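Is a rating of 716 on a Stundero ladder worth anything, or is the matchmaker just feeding me bots?

Asked by Nouhaila Abdel Rahman
Dec 26, 2011
Tags: card games, ladder, ranking, deck building

I've been playing Cirari online since March, mostly on the Stundero ladder because that's where my brother plays. I started at whatever they give you, dropped to 592 in my first month, and since then I've climbed to 716 with a slow control deck (green and gray, no legends apart from the two you get in the starter box).

The site says you unlock the "Adept" bracket at 800 and that Adept players are "the top of the field." Fine. My problem is that I don't believe the numbers. When I was under 600 I lost to people who clearly knew what they were doing. Now I'm over 700 and half my opponents play their biggest creature on the first turn they can and then attack into a full board. I win those games without thinking. Then I'll get three opponents in a row with the exact same aggro list, card for card, and lose to all of them.

So my questions are whether the rating measures anything at all, whether the same-list opponents are real people, and whether there's any point in grinding to 800 with a control deck or if I should switch to the aggro list like everybody else seems to have done. My games run long and I get fewer of them in per evening, so it feels like I'm being punished for my deck.

Please don't answer "just have fun." I am having fun. I want to know if the number is junk.

3 answers

Answer from Hicham Morsy
Marked helpful by the asker

The number is mostly junk, but it's junk in a way you can work with.

Stundero has never published how the rating is figured. There's a help page that says it "takes into account the strength of your opponent," and that could mean almost anything. I kept a notebook of my own games for a while, and the points I got for a win hardly moved no matter who I beat. Losses were the same. If that holds for you too, then the ladder mainly rewards volume. Somebody who wins a bit more than half their games and plays all night will pass somebody who wins a lot more than half and plays twice a week. Your opponents attacking into a full board at 700 are probably those people.

I'd want to see your log before I believed the part about harder opponents under 600, though. Everyone remembers their early losses as losses to experts. You were new. They may have been bad and you may have been worse. No offense, I went back over my own early games and that's what I found.

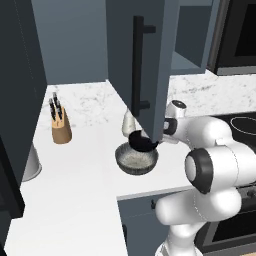

About the identical lists: I don't think they're bots, and I'd be careful about repeating that one, since it goes around every few months and no one who says it ever has a replay to show. The dull explanation is that the aggro list was posted on the Daler forum with a full card count and a title promising a quick climb. People copy it. It's cheap, it needs no rare cards, and the games are over quickly. Three in a row isn't strange when a big part of the ladder is on the same deck.

As for switching, work out your points per hour and forget points per game. Write down when you sit down, when you stop, and your rating at both ends. Do it for a couple of weeks with your deck, then borrow the list and do the same. If the aggro deck gets you there faster and you care about Adept, use it. I did this and the difference was smaller than I expected, because I play aggro badly and lose games a regular aggro player would win. The forum post leaves that part out.

One small thing on the green and gray build. If you're still running both starter legends, try cutting the expensive one against the fast list. By the time you can cast it the game is decided. Put in a second cheap blocker and see. I wouldn't trust my word for it or anyone's until you've tried it over a decent number of games.

Comments on this answer

Nouhaila Abdel Rahman: Thanks. I don't have a log, so fair point about the early games. I'll start one. I did cut the big legend last night and won two out of three against the fast list, and yes I know that proves nothing.

Hicham Morsy: Correct, it proves nothing. Keep going though.

Nawal Alaoui: My points per win DO change. I got way more for beating someone in Adept. So I don't think your notebook is right.

Hicham Morsy: Do you have the before and after numbers? I'm not saying you're wrong. I never beat anyone from Adept so I have nothing to compare.

Nawal Alaoui: No but it was a lot

Answer from Khadija Mansour

I got to 800 last season, so I can at least tell you what's up there. You get a different card back and a little border around your name. The opponents are the same people. I met the same aggro list just as often, and the control mirror exactly never. "Top of the field" is advertising.

What I'd question is using Stundero to judge yourself in the first place. The El-Sayed league runs small weekly brackets where you submit one list and play a best of three. You see your opponent's list afterward, so you can find out what beat you. It isn't perfect either (people drop out once they lose a match, and the pairings get lopsided), but a long match with a slow deck counts the same as a short one, which is your main complaint.

If you do stay on the ladder, don't play when you're tired. Control decks lose to sleepy mistakes more than to anything in the other person's hand.

Answer from Wanda Wojcik

its rigged, everyone knows this. play the paper version

Comments on this answer

Khadija Mansour: Rigged how, and in whose favor?

Wanda Wojcik: whoever buys packs

Hicham Morsy: I've never bought a pack and I've been above and below her rating. If they're rigging it for money they're doing a poor job.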